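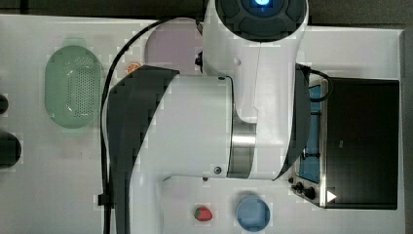

Should a play kitchen get put away every night? Once a day is plenty, and put away should mean in one bin, lid optional.

3 min read

I have opinions about toy kitchens. Too many, probably. We've had ours since November and I've read every organizing post there is – the labeled drawers, the tiny hooks, the felt lettuce in its own little crate. Pretty. Lasted a weekend at my house.

My argument is simple. Leave the stuff out. All of it, on a flat top, where a kid can see it. A colander in a drawer is a colander that doesn't exist. Same colander on the table and suddenly it's a boat, a hat, a bed for the banana. 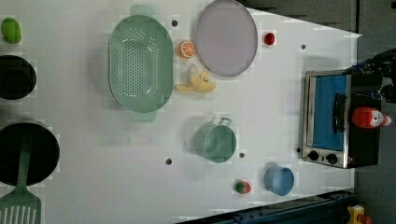
Colander, plate, fruit, all within reach.

Mohit Khurana and I argue about this every time our kids play together. He is a sorter. Food with food, pans with pans, cups stacked. His daughter can find the spatula in the dark, I'll give him that. But she asks before she takes anything out, and I don't love that. Mine just grabs.

And the sets! Way too big. Dusis sells one with 86 pieces. Why. Who is cooking for that crowd. We had something close to it and I pulled out most of the food one night, left a few fruits, one pan, one pot, a cup or two. Not a single complaint. The play got longer if anything. Same orange got served to me as soup, then as a birthday cake, then as medicine.

Buy less, buy the bigger pieces. Little stuff goes under the couch and your done. A measuring cup with a real handle beats ten plastic eggs. A plate matters more than what goes on it, I'd fight anybody on that one.

The oven I go back and forth on. Kids like a door, fine. It also eats half the table. Tavion Yazzie took his off the top completely and put it on the floor next to it, and now the floor is the bakery. Might try that.

Anyway the mess. People see a table like that and itch to straighten it. I do too. But a messy table is usualy the middle of a game, and if you line everything up at lunch you've ended it. Wait till bedtime. Then the bin, then go sit down.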